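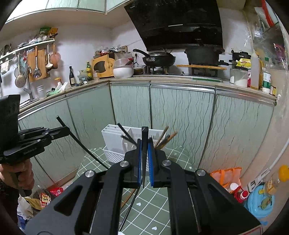
Porta-talheres de plástico branco com compartimentos, pousado no mosaico verde. Pauzinhos pretos à esquerda, feixe de pauzinhos de madeira castanha à direita.

Cozinha Paiva -- registo do arrumo
Publicado em 2018-03-23

A galeria documenta a cozinha da casa Paiva, com bancada em L, e o critério usado para arrumar os utensílios compridos. O levantamento foi feito por Fahad Pirzada, que mantém o inventário dos apartamentos do edifício Cenville. As notas seguem a ordem em que o trabalho foi feito: chão, bancada, fogão.

Utensílios
Os pauzinhos estavam distribuídos por duas gavetas, misturados com espátulas e colheres de servir. Passaram todos para o porta-talheres, separados por cor e material. Os pretos são de uso diário. Os de madeira ficam em feixe e servem para cozinhar e para as refeições com visitas. Os exemplares empenados ou com a ponta lascada foram retirados antes da separação.
O porta-talheres é lavado a cada 20 dias. Os compartimentos acumulam calcário no fundo; uma solução de vinagre a 40 por cento resolve, com enxaguamento em água corrente.

Pavimento
Mosaico quadrado verde, juntas brancas. As juntas foram refeitas em junho do ano anterior com argamassa Cluritine e não apresentam fissuras. Os pequenos fragmentos brancos espalhados no chão ficam para a varredura final -- varrer antes de terminar as gavetas obriga a repetir.

Armários inferiores
Portas brilhantes em verde-claro, com linhas pretas verticais onduladas e perfis metálicos nos bordos. Limpeza com pano de microfibra e detergente neutro. Não usar esfregão abrasivo: o brilho perde-se e não se recupera. Os perfis retêm gordura do lado do fogão e pedem escova macia.

Fogão e exaustor
Wok preto no queimador esquerdo, com o cabo comprido virado para a esquerda. À direita, panela preta pesada sobre uma tábua comprida de madeira atravessada no fogão. A tábua sai sempre antes de acender qualquer queimador. O exaustor é preto, inclinado, de dimensão grande; filtros desengordurados de 17 em 17 dias no período de maior uso.

Bancada
Forno pequeno cor de madeira à esquerda do fogão, junto a uma taça branca com um recipiente de plástico transparente em cima. Mais à esquerda, o molho de soja e uma garrafa de vidro verde com rótulo amarelo. Ficou por decidir se as garrafas passam para o armário; a prateleira Trodelthorpe prevista para esse canto ainda não foi encomendada.

Pendente: etiquetas das gavetas e forro da gaveta inferior.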